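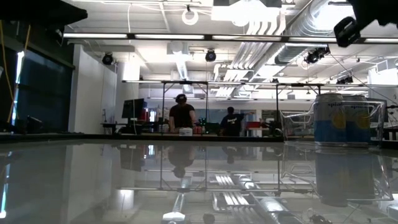
Station 2, two cans in the clear bin, arm visible above. Gantry bench at the back.

Progress report, October
Project: Reflective and transparent surface handling, demonstration collection
To: Faith Kariuki, Wikance
From: Peiyu Shen, for the Hosar bench team

Faith, sending this before the call so you have something to read. Tables are in the shared folder, same place as last time. Sorry it's rough, we were collecting until late.

Short version

Collection is on track for the can and bin tasks. Behind on the pouches. Nearly 2000 demonstrations accepted so far, the target for this phase was 2000 accepted so we should close that out early in the next period. Quality is better than last period, mostly due to the new operator checklist. One real problem (reflections, see below) and one boring one (storage). Asking for a small change in how the remaining money is split, last section.

What we collected

Can out of bin, place on table. Done. Good spread of start positions and both cans-touching and cans-apart starts.

Can into bin. Done except for the left-hand approach, which operators find awkward. Will finish it.

Bin slide, empty. Done.

Bin slide, loaded. Half done. The cans tip when the operator pulls too fast and we throw those out, or did until Dehua Shao pointed out we should be keeping some of them. See "failures" below.

Pouches. Barely started. Supplier sent the wrong size, replacement came late. Not going to make excuses, we should have ordered earlier.

Every demonstration is a person driving the arm from the leader controls, one task per take, reset by hand between takes. Start positions come off a printed sheet now. Before, people put the cans down wherever felt natural, and what feels natural turns out to be the same patch of table over and over. Hiếu Lý plotted the starts from the first batch and it was one fat blob in the middle. Those takes are still in the set but weighted down.

Operators

Three trained, one in training. Jianhua Hao is the strongest and is now doing the training. His takes are short and clean, maybe too clean, the policy trained on his takes alone never learned to recover from a bad grasp as it had hardly seen one. We mix operators in every training batch from here on.

Shifts are capped at two hours on the controls. Past that the takes get sloppy and the reject rate climbs. We tried longer in the first period and ended up redoing most of it. Not worth it.

Checklist for operators is one page:
Check the lids of the cans for dents, swap if dented.
Wipe table, wipe bin.
Arm to park position, look at the live view, compare with the reference still.
Read the start position off the sheet out loud.
Go.
If you bump the table, stop and redo the reference check.

The out loud part sounds silly but it cut the mislabeled starts down to almost none.

Rejects

We rejected 34 takes in the last full batch. Reasons, most common first: operator lost the can and gave up; wrong start position; hand in view at the end of the take; recording stopped early. The last one was software and is fixed. Hand in view is a habit thing, people reach in for the reset before the recorder has closed. Added a beep. Helps.

Each take gets looked at by someone who didn't drive it. Slow but I want to keep it.

The reflection problem

This is what we're being paid to look at so more detail here.

The table is glossy on purpose. It gives a mirror copy of the bin contents and also of whatever is going on behind, people, ceiling pipes, lights. Depth readings on the tabletop are bad, as expected. On the clear bin walls they are worse. We knew that going in and the plan was always to learn mostly from color.

What we did not plan for: the early policy sometimes went for the reflection of the can. It would come down in front of the bin, close on nothing, go back up, and do it again. Happened most when the can was near the front wall, where the real can and its mirror image more or less join up in the camera view.

Tried three things.

1. Matte film on half the table. Policy got better right away, and then fell over when the film was taken off. Makes sense. It had learned the film. Dropped.

2. More takes with cans near the front wall. Helped a good bit. Cheap too, only needs operator time.

3. Short wrist camera clips added to the fixed camera view. Helped the most. At the moment of the grasp the wrist view doesn't see much reflection at all. Cost is more data per take, see storage.

Doing 2 and 3 together now. On the last check, 9 trial runs from front-wall starts, 7 good grasps. Small test, please dont quote it to anyone yet. We'll run a proper one at the end of the phase.

Background people

You asked last time if we should curtain off the station. Peiyu's view (mine) is no. The room is in use, people work at the far benches and walk through, and the customer site at Zeng will be the same or busier. A set recorded against a blank curtain would look nice and then break on delivery. Everyone who works in the room has signed the recording form, Dehua has the forms. Visitors are asked before they come in. Sign on the door.

What we do control is light. Ceiling lights stay on for every take, and we log the time of day for window light from the side corridor. There's a clear drop in grasp success for takes after about 4 pm, not sure yet if it's light or tired operators. Could be both. Jianhua will run a few afternoon sessions with a fresh operator to split the two.

Failures we now keep

Change of practice, flagging it as it changes the counts. Up to now a failed take was thrown out. From this period we keep a failed take if the operator recovered and finished the task, tagged as "recovery." A take that never recovers goes in a separate folder, not used for training yet, but Hiếu wants it for a model that scores takes automatically. If that works it takes load off the manual check.

So the accepted number above includes recovery takes. I can give you it without them if the board needs like for like.

Labels

Each take has: task name, start position, operator code, outcome, free text note. Free text is uneven. Some people write a paragraph, some write "ok." We don't train on the notes so leaving it alone for now, but they've been handy for tracing odd takes. "Can stuck to the table a bit" explained a whole run of strange lifts, the table hadn't been dried after wiping.

Task names were a mess in the first period (bin_out, out_of_bin, can out, etc). Cleaned up. One list, pick from a menu, no typing.

Equipment

Arm is fine. One cable on the table side got replaced and rerouted after it kept catching. Fingertip pads wear faster than we budgeted, smooth cans are hard on them, or the pressure is set too high. Trying a softer grip setting with Mano pads this month.

Fixed camera mount was re-tightened once. It had crept a little, we caught it at the reference check. Takes from that day were re-looked at and kept, shift was too small to matter.

Storage is nearly full, this is the boring problem. Wrist clips pushed us over what we planned. Older raw recordings are being moved to the slower drives. Nothing deleted. I'd like to buy one more unit and stop thinking about it.

Training runs

Not the main point of this phase but you asked. Two full runs done, plus short ones for the reflection tests. The second run is clearly better on can out of bin and about the same on can in. Bin slide is weak on both, not enough loaded examples yet. No sense running a third until the loaded slides and some pouches are in.

One thing to watch: the policy seems to like the front can. With two cans in the bin it goes for the front one even when the back one is easier to reach. Operators do the same, so that's where it got it. Start sheet now says which can to take.

Next period

Finish loaded bin slides.
Left-hand approach, can into bin.
Pouches, as many as we can, small ones first.
Afternoon light test.
Other can designs and a couple of plain ones, so far we lean too hard on the same light blue lemon ones. It will have learned the color, I'm fairly sure.
Third training run, then the proper grasp test with Zeng watching if they want to.

Risks

Pouches slipping again. If the first sessions are slow I'd rather cut the number of pouch types than the takes per type. Would need your ok.

Losing an operator. The one in training should be solo soon so we have some cover.

Zeng changing the bin. They've mentioned a taller one. Taller walls means more clear plastic between camera and can and I don't know how much carries over. Could you ask them to settle it before we start the pouches?

Money

Under on travel, over on pads and storage. Total is inside the budget. Request: move what's left in travel over to equipment, to cover one storage unit and pads through the end of the phase. No new money needed. Dehua has the breakdown and can send the reciepts.

Need from you

Yes or no on the travel move.
Yes or no on counting recovery takes as accepted.
Word from Zeng on the bin.

The rest can wait for the call. If you want to look at takes yourself, Hiếu put a sample from each task in the shared folder, incl. a few of the bad reflection grabs from the early policy.

Peiyu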